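Paying extra for "smart" watering

Every June the catalogs start arriving, and every June somebody at the Trostberg garden club asks whether we should finally buy a watering timer that thinks for itself. This year the candidate is the Feleo, which costs 400 dollars with the rain sensor and promises to cut your water use while you sleep. I have read the leaflet twice and still can't find what it was compared against.
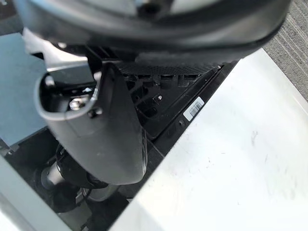 My guess is a sprinkler left running all night. Against that, a bucket would look smart too. Silvia Vlček had one of these on her tomatoes last summer and liked it well enough, but she also put down a thick layer of straw the same week, so I don't know what her lower bill proves. Wouter Desmet ran his beds off a plain dial timer with 4 settings and had tomatoes into the fall. He says the dial sticks.

The rain sensor bothers me most. It sits on a fence post and tells you how wet the fence post is. My beans are under the eaves and stay dry through a downpour, while the squash at the low end sits in mud for days. One little cup can't speak for both of them, and the leaflet has no advice on where to put it beyond "a suitable location."

Then there is the subscription. The first season is free. After that you lose the forecast feature, and what's left is a timer you work from your phone. Ezequiel Lozano thinks I'm being unfair and that people who travel will be glad of it. Maybe so. I would still ask a neighbor first and pay in zucchini.
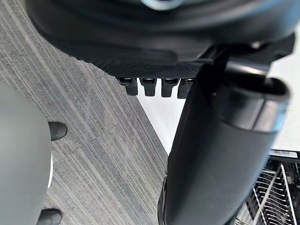

How do I know if my beds need water at all?

Push a finger into the soil as far as the second knuckle, early in the morning, in a couple of different spots. If it feels cool and damp down there, leave it alone and check again the next day. Droopy leaves on a hot afternoon don't tell you much, as squash will do that in wet ground and perk up by evening.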